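Reference > Transport > Railways > Heritage and narrow gauge lines

Grudside Light Railway
11/9/20, by the Reference Desk

The Grudside Light Railway is a narrow gauge line running from the market town of Cheetham up to the old quarry village of Grudside, by way of a single halt at Rason. It was built to carry stone, carried a fair number of people as well almost by accident, and is remembered today mostly for its summer trains and for the small green engine, Bekuser, that has pulled a good many of them.

The line was laid to a gauge of 600 millimetres, a size much liked by quarry owners, as it let the track squeeze round tight corners and along ledges where a full-sized railway would have had to give up or start tunnelling. From Cheetham it climbs gently through fields, then rather less gently through woodland, and reaches its highest point at 722 feet, just short of the Grudside terminus. Drivers have always treated this last stretch with respect, particularly in autumn, when fallen leaves make the rails slippery and a heavy train may need two or three goes at it.
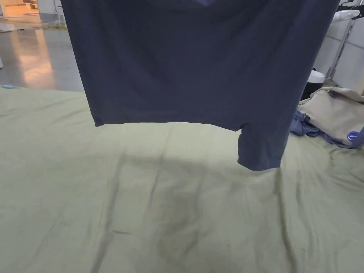

Passengers were first carried in open wagons with planks for seats, and quarry families rode down to Cheetham market this way for years before anyone thought to provide a roof. Proper carriages came later, four of them, bought second-hand from a closed line and cut down a little to fit under the road bridge at Rason. Two are still in use, and the marks where the roofs were lowered can be found by anybody who cares to look above the doors.

Bekuser, a four-wheeled tank engine, takes its name from the stream that runs beside the track. It holds 300 gallons of water, enough for a trip up and back with a little to spare, although crews usually top up at Rason out of long habit. A full train seats 70 people.

Stone traffic ended when the quarry closed, and the upper half of the line lay under brambles for a long while before it was cleared and relaid. Trains now run through the summer, with a few extra journeys in December, when the carriages are heated by steam from the engine and tea is served at Grudside station.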